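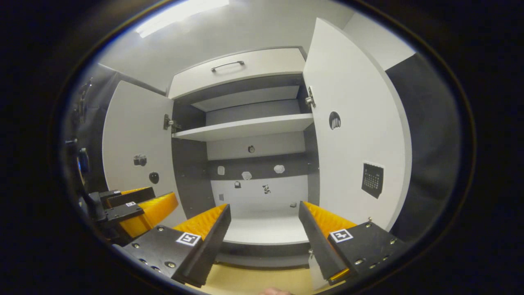 Skirnen is looking for 18 playtesters for Duline, a co-operative puzzle game due out in July. Each level is one small room to search, furnished with plain household pieces such as a white cabinet with two doors and a wide drawer above the opening. You play in pairs, on PC, with a pad or a keyboard.

Sessions last 30 minutes and everyone plays 6 of them — all online, in the evening. You must be over 18 and have a headset. No testing experience needed.

Pay is £500 for the full set, sent after the last session. Apply through the Platik forum by 18th January.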